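Learning from Demonstration, Handout 5: Gathering Examples
Instructor: Rania Qaisi
Lab assistant: Ravinder Petrenko

Please read before you come to the lab. The first part repeats the lecture shortly, the second part is about your own recording.

1. What is one example

In this course we call one example an "episode". An episode starts when the arm leaves its start pose and it ends when the operator presses the stop key. Everything between belongs to the episode, also the moments when the operator hesitates. In each episode we store the joint angles, the gripper opening, the pictures from the fixed camera and one sentence which tells the task. The sentence is written before the recording and it should be plain, for example "take the item out of the organizer and put it on the desk". Do not write how the item should be grasped.

2. How many episodes

Each group gives 53 episodes. Three of them are for practice and will be deleted, so 50 remain. With 12 groups we get 600 for the common set, which has the name Brellura. Last year students asked why we do not collect 1000 from one desk with one operator. Such a set is easy to make, but the policy trained on it learned the habits of one person and the places of the objects on one desk. When we moved the lamp, it failed. A smaller set with more variety gave us a better result in the Vasmont test, see the table in Handout 4.

3. What should vary and what should stay

Vary: the start position of the item, its rotation, the other objects near it, the light in the room, the operator.
Keep: the camera position, the start pose of the arm, the recording rate, the task sentence.

If the camera was touched, stop and call Ravinder. Episodes recorded with a moved camera cannot be repaired later by us.

4. Soft containers

A soft container is more difficult than a hard box. The walls can bend when the fingers push them, and the item inside is partly hidden from the camera. Go down slowly with open fingers, close them, wait one second, then lift. The waiting second looks useless to many students, but it makes the moment of the grasp easy to find in the data. Check also the arm cable before each episode. It should have enough length to follow the wrist and it should not pull on the container.

5. Failed episodes

Keep them. Mark the episode with "F" in the Prondlow sheet and write in a few words what happened (slipped, wrong item, container moved). Do not repeat the same start position until you succeed, go to the next one. A group with no "F" in its sheet will be asked to show the raw files.

6. Handing in

Copy your folder to the Aoun server, with your group number as the folder name. The last day is 14/08/2021. Sheets on paper are not accepted. For questions about the format write to Ravinder, for questions about the grade write to me.

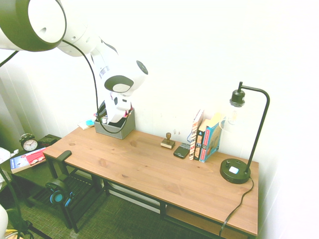
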